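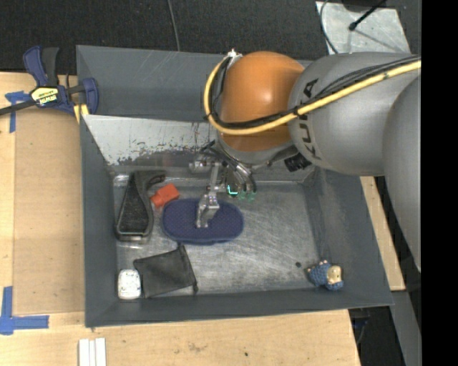

According to Faustino Beltrán, a metal bin should be judged by its floor and never by its walls, as the floor is where the wear collects. The remark is often repeated in discussions of the open metal bin, a box-shaped container without a lid used for holding loose goods, parts and mixed small items in workshops, stockrooms and packing areas.

Form

An open metal bin has a flat bottom and four walls. The walls may stand straight or slope outward. Sloped walls make it easier to reach items in the corners and, on some patterns, let empty bins nest. Most are gray, either painted or left as bare metal. Some have a separate panel set at a slant inside, which keeps small items from settling against the rear wall.

Wear

Fine scratches and scuffs on the bottom come from items being dropped in and slid about. They dull the surface and give it uneven, cloudy reflections, but do not weaken it. Rust is more serious. It usually starts at cut edges and at the foot of a panel, where a coating peels first, and it can leave vertical streaks.

Guoqing Zhong, in a survey of 726 bins at the Wendt stockroom in Netevau, recorded rust at a lower edge in 17 and bent walls in 13. None had worn through at the bottom.

Use and care

Bins are normally set on a table or low bench. A light wooden top shows marks from the underside, so felt or cork strips are sometimes added. Rounded items with raised rims are laid flat to stop them rolling into a corner. Loose rust is brushed off and the spot recoated. At Netevau this is done every December.

See also: Crate; Parts tray; Tote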